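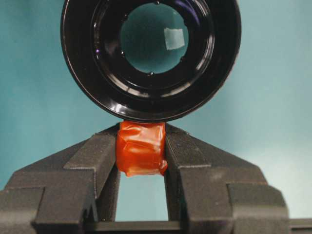

How do you teach a robot arm to pick up something it has never held before?
People steer the arm by hand through the job, many times over, and a program learns from the recordings. At Semine they then test it on things it hasn't seen and count the misses.

Notes from the lab tour in Naldale, September. Typed up on the bus so forgive the spelling. Second visit for me, first time they let us past the glass.

Got there late – road works by the bridge – and missed the coffee. Group of us in the hallway, visitor stickers, then straight in to the arm bench. Louder than I expected. Fans mostly.

The method is called Stidero. As I understood it, the usual way is to record a lot of clean, perfect pickups and train on those. Stidero keeps the bad ones too. Slips, near misses, the operator changing their mind halfway and coming in from the other side. Those get a tag and go in the same pile. The idea is the arm should know what a grasp looks like when it's about to go wrong, so it can back off and try again.

2,962 recordings in the current set. 1,714 of those have at least one recovery in them, which was more than half and got a few raised eyebrows in our group. Someone asked if that just meant the operators were bad. Fair question, got a laugh, no real answer, except that new operators are apparently more useful than experienced ones for the first while.

Camera views: one close in at the wrist, looking past the fingers, and one fixed beside the bench that takes in more of the arm. They train with both. Drop the wrist view and the last bit of the approach gets sloppy, drop the fixed one and the arm loses track of whatever is next to the target. We saw the curves for this on a poster, too small to read from the back.

Test objects are a mixed lot and I liked that. Things with a handle, things that taper, shiny things. Orange wrapping on a mug handle, same sort of color on a bundle the fingers were holding. White tapered piece went in next, gripped at the wide end with the narrow end pointing off toward the mug. 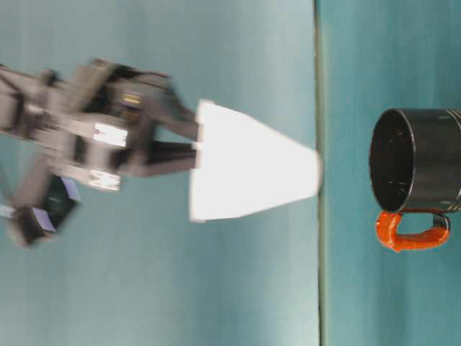 Results and Demos

Main number first. The last test round was 817 tries, on objects left out of training. They compared the clean-only version against the one with the mistakes left in. Mistakes version did better over all, and most of the gain was on second tries. On first tries the two were close to even. I thought it was good of them to say so, it was right there on the slide.

Where it still struggles: clear plastic, anything soft that changes shape when squeezed, and tapered shapes gripped near the narrow end. The fingers slide along the slope. They're trying a slower close for that one.

Retraining takes up to 36 hours, so no changing things live for visitors. One guy realy wanted them to.

Kovalchuk had a table in the next room with spare finger sets you could handle. Lighter than they look. Some have a ridge down the face and some are flat, and swapping them means new recordings, which the lab would like to avoid. Whether a model trained on one set can carry over to another is the next study, no results yet.

Asked about the tagging, the part I came for. It's done by hand at the moment, by whoever drove the arm, right after the run. Two people will mark the same slip at different moments and they don't have a good fix. A written guide exists, we didn't get to see it. Would of liked ten more minutes on this.

Practical stuff if you go: bring ID, the sticker desk closes at noon. Park behind the building, the front lot is all permits. Lunch place across the street does a decent soup.

Poster PDF is supposed to go up on the Semine visitor page. Will add the link when I have it.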